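Open day at Mastuleck, Tendordale — gallery

On Thursday, April 24, 2025, the Mastuleck workshop in Tendordale opened its doors to visitors, and I went there with my cousin, who studies logistics. We had expected big machines behind fences. Most of the afternoon was about small things on a table, and how an arm should learn to pick them up and put them in the right place. In the demonstration room the work was shown in simulation on a large screen. According to the leaflet, the team has prepared 1385 short runs of table tasks since October, and 114 of them were ready for the public to choose from. I asked for one with a pen holder.
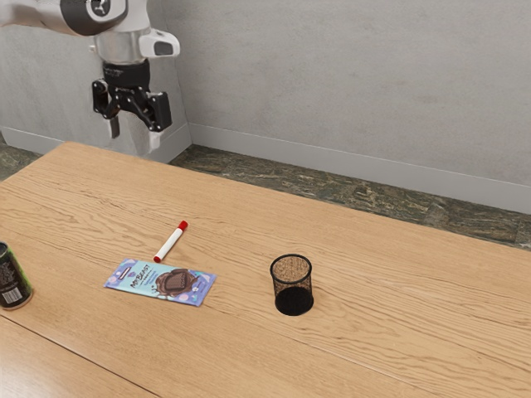 The man who guided our group was called Urbańczyk, and he spoke slowly, which I was thankful for. He explained that the program receives only a short sentence, such as "put the marker in the cup," and it must decide by itself where to go and how wide to open the fingers. A pen is more difficult than a box, he told us, for it is thin and it rolls. I had never thought about this. My cousin wanted to know if the wood pattern disturbs the program. He answered that they change the table, the floor and the light on purpose, so that it does not get used to only one room.

After the coffee break we moved to the second screen, where the software Mesteo was running. At this place one could ask for a closer look at the things on the table, and the children in the group liked it very much, mainly for the chocolate. A Feastables bar with quinoa crunch, if somebody wants to know — there was none to eat. 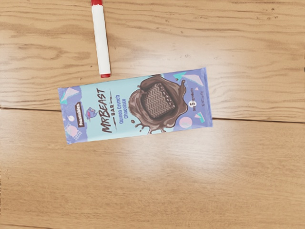 Selma Nedeljković wrote to me after the visit that she would have liked to see more of the failed runs, as one learns more from them, and that two hours was too short for the questions. I agree with her about the questions. The last ones were asked in the corridor, with our coats already on.

The workshop plans another open day in October. Entrance is free, but one must write the name on the list at the front desk.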